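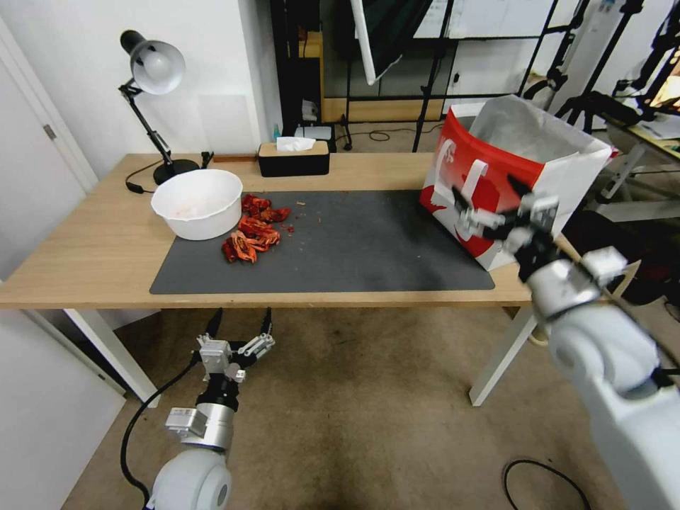 May 20, 2019

Quick one, have to be out by 12 and I've still not had a shower.

Chillies. Chillies everywhere. Bought the dried ones from the shop in Wanley yesterday, far too many as usual, and thought I'd sort them at the desk as the kitchen side is full of Endang's jam jars. Mistake. The grey mat holds on to every flake. Bits all over it, little red ones and brown ones, and I've already rubbed my eye once. Left eye. Cried for ages, cold flannel, the lot.

Still, they're nice chillies. Wrinkly and shiny, proper deep red, a few more on the orange side. Smell like raisins and smoke. Haziq says the ones from Siregar are better but he says that about anything you have to pay postage on.

White bowl has gone pinky-orange inside and I can't decide if I care. It's plastic, it'll stay like that now. Tried bicarb on the last one and that never came back, so I might just call this the chilli bowl and be done. Must NOT use it for the pancake batter again. Endang's face.

Plan, if I get back before dark:
- stalks off, seeds out (gloves!!)
- soak half of them for the paste
- rest in the big jar, top shelf
- hoover, then wipe the mat down, then hoover again probaly
- move the tissues BEFORE touching anything. Lid off that box is a nice bit of wood and I don't want orange thumbprints on it

Lamp could do with moving too. It's in the back corner and the flex goes right across the table, I keep thinking I'll hook it with my elbow. Been meaning to sort that since December. Wants a clip or something. Pindholm had a pack of 7 for next to nothing and I walked straight past them, idiot.

The red paper bag can go on the hook for Thursdayish errands - no, use it today, library books and the shoes to go back. It's a good bag, stands up by itself, shame to put it in the recycling. Only it must not get chilli in the bottom or the library will have words.

Rang Mum. She wants the paste recipe written down "with amounts" and I haven't got amounts, I've got a bowl and a feeling. Told her I'd weigh it this time. Garlic, shallots, the soaked chillies, oil, salt, bit of sugar, fry it till the oil comes up red. She said how long. I said till it's done. She sighed down the phone at me, I could hear the kettle going behind her.

Haziq coming to eat, he's bringing his own rice cooker which is a bit rude but his is better. Need limes. Need eggs. Cucumber if they've got a decent one. Bus to Skutimdale is the 311 and it goes from the other side of the road now, dont forget.

Eye still stinging. Washed my hands three times and I can still smell it on my fingers.

Right, shower. Shoes in bag. Keys.

Back to top | Contact | © 2019 All entries remain with the author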